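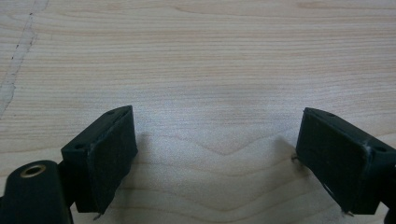 Subject: Re: [zernent-users] Duplicate rows after nightly import

Replying on list so it ends up in the archive.

> We moved our parts catalog from Nulleo to Zernent last month. The
> first import was clean. Every nightly import since then has added
> rows that are already in the table. The source file has 2,846
> records and the table is now well past that. The log shows no
> errors. The key column is the part code, same as before. Is the
> merge option broken in the current release?

The merge option works, but it compares keys byte for byte. Nulleo did not. It trimmed trailing spaces and folded case before comparing, and as far as I know that was never written down anywhere except an old change note.

To check whether this is your problem, export the key column only, with quoting forced on, and sort it. If you see pairs like these, you have it:

"GA-0292"
"GA-0292 "

We hit the same thing at the Gallardo site in November. In our case 292 keys were affected, all from a supplier file with fixed-width fields. The width is 13 characters and shorter codes are padded with spaces. The first import went through a converter that stripped the padding. The nightly job read the supplier file directly, so the two sets of keys never matched.

Fix, in this order:

Stop the nightly job.

Back up the table. The cleanup step has no undo.

Set key_trim = both and key_case = fold in the import profile. Both default to off. Setting them in the global config has no effect if the profile has its own [keys] section – this cost me an afternoon.

Run the key rebuild, then the duplicate report. Read the report before you delete anything. Some of our pairs had different prices, and the newer row was not always the right one.

Run one import by hand and compare row counts before turning the schedule back on.

One limit: key_trim handles plain spaces and tabs only. Non-breaking spaces pass through untouched. If your file comes out of a spreadsheet, run it through a filter first.

As for the log, a new key is a valid insert, so there is nothing for it to report as an error. Log level 2 prints inserts and updates as separate totals. I would leave it there for a few weeks.

I have not tested any of this with the Lurkisico connector, which has its own key handling. If you use it, please post what you find.

> Also, is there a way to make the import fail if the row count
> grows by more than a set amount?

Not in the importer. We do it in the wrapper script with a count before and after, inside one transaction. I can post the script if there is interest.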